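Progress report: gathering of handling examples
Project: Odow
Prepared for Prutine by Waraporn Nakpan, Cledero
26 November 2021

Status

Collection started in August and is on schedule for the small-items set. The large-items set is behind. We have used the second payment for the purposes agreed in the work plan and are not asking for a change in the total.

The work covered by this report was done at our own site and at the Rungrueang workshop. Both sites use the same arm, the same gripper fingers and the same wrist camera. The operator guides the arm by hand controller through each task, and the camera view, joint positions and gripper opening are saved together. One complete attempt at a task is counted as one example.

Examples gathered

We have recorded 2304 examples since the start of collection. Of these, 2204 passed review and are in the training set. The rest were dropped. Most of the dropped ones had a gap in the joint record caused by a loose network cable at Rungrueang, which has been replaced. A smaller part were dropped when the operator let go of the controller before the task was finished.

Of the accepted examples, 809 are from the small-carton task. In this task the arm picks up a packaged retail item from the tabletop and places it in a clear plastic container. We use ordinary packages bought from a pharmacy or a grocery store. The remaining accepted examples are split between pouring, stacking and opening tasks, which were covered in our last report and have not changed in method.

Small-carton task

The setup is kept simple on purpose. There is a wooden table, a container, one package, and brown cardboard standing behind the table to block the view of the rest of the room. The starting position of the package is changed before each attempt. The container is moved less often, usually once per session. Operators are asked to vary the angle of the package as well, as our early recordings had too many packages lying square to the table edge.
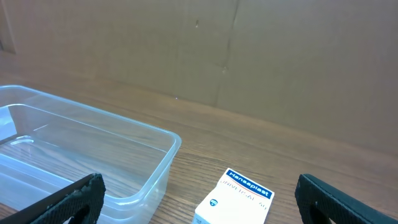

Wrist camera view, small-carton task. Hansaplast box between the open gripper fingers, container at left.

Two points have come up in reviewing this task. The first is glare. The plastic container reflects the overhead light, and white packages can come out too bright for the print on them to be read easily. We have not removed these examples. The finished system will have to work under similar lighting, and the outline of the package is normally clear enough for a reviewer to follow the grasp. We have lowered the camera exposure one step for new sessions and are keeping the two groups labeled separately so that they can be compared.

The second is the approach. When a package is close to the container, operators tend to come in slowly and correct the arm several times before closing the fingers. These recordings are longer and less even than the others. We have asked operators to lift the arm and start the approach again if they need more than two corrections. The written instructions were updated and both sites are using them.

Review and labeling

Every example is watched once at full length by a person other than the operator. The reviewer marks the moment of grasp, the moment of release, and whether the package ended up inside the container. Failed grasps are kept if the recording is complete, and are labeled as failed. Prutine asked in its last letter whether failed attempts should be held in a separate delivery. Our preference is to keep them in the same delivery with the label, which makes it possible to include or leave them out when training.

Labeling is up to date for our own site. Rungrueang has a backlog of 32 examples waiting for review. These are not included in any of the totals above.

First training run

One training run was done on the small-carton examples to check that the data can be read and used from start to finish. It was not meant as a measure of performance, and we do not have a success rate to report. The run finished without file errors. It did show that the gripper opening had been stored in different units at the two sites. The older files have been converted and the recording software now writes one unit only.

Large-items task

The large-items set was due to begin this period and has not. The wider fingers we ordered arrived with the wrong mounting holes and were sent back. The supplier has confirmed a replacement but has not given a firm delivery date. In the meantime the operators assigned to this task have been working on small cartons, which is part of the reason that set is on schedule.

If the replacement fingers are delayed further, we would like to discuss starting with the lighter large items, using the fingers we already have. This would need a small change to the item list in the work plan and Prutine's written approval.

Spending

Operator hours were slightly over plan and equipment was under plan, the latter due to the returned fingers. We expect both lines to even out once the order is filled. Storage costs are as planned. A full statement is attached separately.

Next period

Clear the review backlog at Rungrueang.
Add more package shapes to the small-carton task, including soft packets.
Compare the recordings made before and after the exposure change.
Fit and test the wider fingers on delivery, then begin the large-items set.
Send the first full delivery of labeled examples to Prutine.

Questions on this report can be sent to Waraporn Nakpan at the Cledero office.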